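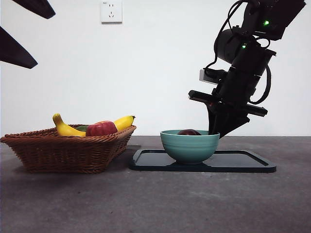
Why Does Fruit Live in a Bowl?

By Giuliana Correa

Fruit doesn't do much. It sits. It doesn't fetch things or tell jokes, and if you leave it alone long enough it goes soft and attracts flies. And yet in most houses it gets a nicer place to live than your socks do.

So let's look into it. Why a bowl? Why a basket? And why does your banana go spotty the minute you stop looking at it?

Fruit is still busy

When an apple is picked, it doesn't switch off like a lamp. The apple is made of tiny living cells, and they keep working after it leaves the tree. They use up the sugar stored inside, take in oxygen from the air and give off carbon dioxide and a bit of water. Scientists call this respiration. You're doing it too, with more noise.

Some fruits also make a gas called ethylene (say it ETH-ill-een). You can't see it and there's far too little of it to smell. To a piece of fruit, though, it is a very bossy message, and the message is: ripen! Starch turns into sugar, hard bits go soft, and green skins often turn yellow or red.

Apples make plenty of ethylene. Bananas make it and also obey it. Put them in a paper bag together and the bananas will ripen faster than they would have by themselves. If you want your bananas to last, give the apple its own bowl and let it boss the crockery.

Baskets have holes for a reason

A basket woven from wicker is full of little gaps, and air slips in and out through them. Moving air carries away ethylene, and dampness as well, and mould is extremely fond of dampness. A plastic bag with a knot in the top does the opposite job, and does it very well, as anyone who has found a forgotten one in the bottom of a school bag could tell you.

A ceramic bowl has no gaps in its sides, so all the air has to come and go through the top. It's fine for an apple or two. Fill it to the brim and the fruit at the bottom gets squashed and stuffy, a bit like the back seat on a long drive.

Ceramic starts out as clay. It's shaped, then baked in a kiln at a heat that would turn your dinner to ash. The shiny coat on the outside is called glaze, and it's really a thin layer of glass. It wipes clean, so old banana goo comes off.
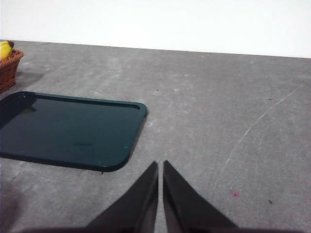 Then there's the matter of where to put it all. A clear bit of table or bench is good, out of the sun. Sunlight warms fruit, and warm fruit ripens in a hurry. Pick a spot away from the oven for the same reason. Give the surface a wipe first, too. Crumbs bring ants, and ants bring their relatives.

The red capsicum problem

Is a capsicum a fruit? Yes, if you ask a botanist, who is a scientist who studies plants. It grows from a flower and has seeds inside, and that's what botanists mean by a fruit. If you ask a cook, it's a vegetable, and please get out of the way of the stove.

Both are right, and they'll happily argue until dinner is cold. A capsicum will sit in a basket next to bananas for a short while, but it keeps longer in the fridge.

Move it gently

Under the skin of an apple are cells full of juice. Drop it, or squeeze it too hard, and some of those cells burst. Their insides mix with oxygen and turn brown, and now you have a bruise. Yours heal. An apple's doesn't.

So put the apple into the bowl. Don't throw it in from the doorway, however good your aim is. My nephew Walter has excellent aim, and we eat a lot of stewed apple.

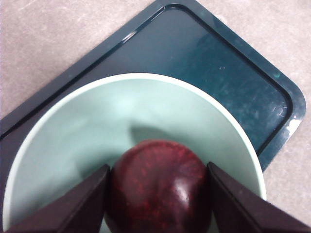
Why are some apples such a dark red?

The colour comes from natural pigments called anthocyanins, made in the skin. How much an apple makes depends mostly on what kind of apple it is, and also on sunlight and cool nights while it's growing. A dark skin won't tell you whether the apple is sweet. For that you'll have to bite it.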